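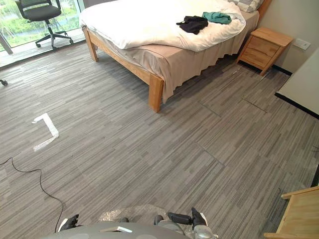

Grutia opens 15 more guest rooms in February

I'm Emanuel Costache and I run Grutia, our little guesthouse in Prolach. We've grown! From February we'll have 15 extra rooms, all within two minutes' walk of the harbour — and yes, dogs are still welcome. Breakfast now goes on until 11 (you did ask), with bread from Aryee, the bakery next door. Rooms start at £60 a night. Press visits: ring me any time after 9 in the morning.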